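24th October

Wood glue trials, round two. Jurkatska bottle vs the Bukuvis one, same maple offcuts as April. Clamped last night, out of the clamps at lunch, pulled to failure after.

Jurkatska: 2861 N, broke in the wood. Happy with that.
Bukuvis: 1745 N, clean split right down the glue line. Starved joint? Edges looked shiny, think I planed them and then left them too long before gluing. Redo before blaming the glue.

Anything over 2000 is fine for the Wondside stools so no panic on the order. Room was 21 C all night, heater on low. Wrote it on the tin lid this time so we dont lose it like in April.

Also did the dye samples while waiting. Water based, two coats, light sand with 320 in between. Orange takes well on the sides but the top face comes out lighter and more yellow, grain still shows through. Could be the sanding, could just be the light in there. Check by the window before mixing more.

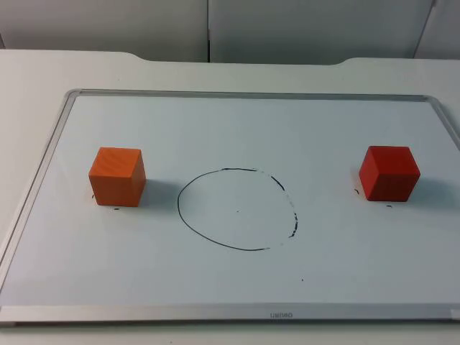

Still to do

- recut the Bukuvis pair, fresh plane, glue within the hour
- ask Brito for the price on the bigger bottle, and whether the open time is realy what the label says
- one more clamp pad, the left one is chewed up
- try the dye over a glue smear. Squeeze-out left a pale spot on the April stool and I never sorted it
- sweep under the bandsaw!!

Pull test jig slips a bit at the start, first wiggle on the trace is that and can be ignored. New bolt is in the drawer.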